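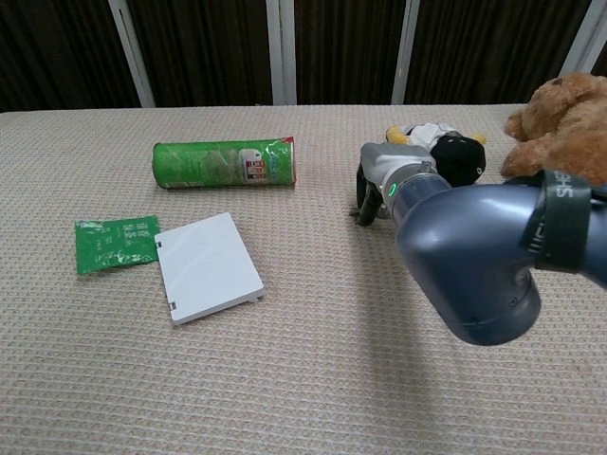 Looking after the Tetero cell

We keep one small table-top arm going at Tavham, and these notes are for whoever has it next, so please be kind to it. It lives on the table with the beige woven top, which we like because light packets don't skid about on it when the fingers come down. Before you start in the morning, look for the little green light on the wrist – if it isn't showing, leave the arm be and read the Waking up part first.

Waking up

Turn on the supply, wait 10 seconds, then run tetero_home. The elbow swings wide on its way home, so keep mugs and sleeves well back. If it stops halfway, run it again from the start.

Fingers

Wipe the black fingers with a barely damp cloth at the end of each day. Every 200 picks, check that they close evenly on something round (a can lying on its side does nicely) and run grip_zero if they don't. We set the grip force at 70 per cent, and soft toys are happy at that too.

Strap

The band round the upper arm works loose over a week or so. Snug it up by hand, but leave room for 2 fingers underneath.

Known niggles

Nenis, our logging script, forgets its folder after a restart. The Chevalier mount creaks in January and is otherwise no trouble at all.

Last changed May 13, 2025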